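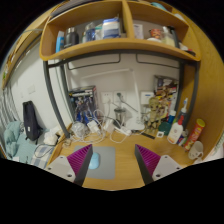
Student housing open day at Visser Hall

The residence at Visser opened its doors to parents and incoming students in March, and I went along with my youngest, who starts her first year after the break. We had already seen Prillora, which is closer to campus and dearer, so this was the second of the two on our list.

Tours left from the front office every 30 minutes. We had booked the 10 am one but the train was late and they put us in with the next group without any fuss. Parking is tight. If you are driving, use the lot behind the supermarket on Provside Road and walk back, which takes 4 minutes.

The building has five floors and one lift. Each floor has a shared kitchen at the north end, a laundry in the middle and bathrooms at both ends. The kitchens are bigger than the ones at Prillora, with two stoves and a lockable cupboard for each resident. Fridge space is shared and not locked. Our guide, a third-year student, said that food does go missing now and then and that most people label theirs.

Single rooms come in two types. The standard room has a bed along one wall and a desk under the window. The loft room is narrower, with the bed raised and the desk and shelves underneath. Loft rooms are cheaper and they go first. My daughter liked them. I thought the desk would be dark in winter, and I would budget for a decent lamp. There is enough shelf within reach of the chair that you wouldn't need to buy any more. Taller students should ask to climb up and try the bed before they sign anything, as headroom varies from floor to floor.

The loft room is $1,676 a term, power and internet included. The standard room costs more and has a waiting list. Laundry is extra and runs on a card you top up at the office. Bedding isn't supplied. Mattresses are long singles, so ordinary single fitted sheets won't fit.

Noise was my main concern. The street side gets the number 29 bus from early in the morning, and with the window open we could hear it clearly on the second floor. The courtyard side was much quieter, though it looks straight onto the bike shed. You can put down a preference on the form but they don't promise it.

The common room downstairs has a pool table, a piano that needs tuning and a row of study booths. There was tea, coffee and a tray of lamingtons. The office handed out a folder with the contract, a floor plan and a list of what you can't bring, which includes candles, toasters and bar fridges.

Applications close at the end of the month and the deposit is refundable until keys are handed over. We have put in for a loft room on the courtyard side, third floor or higher.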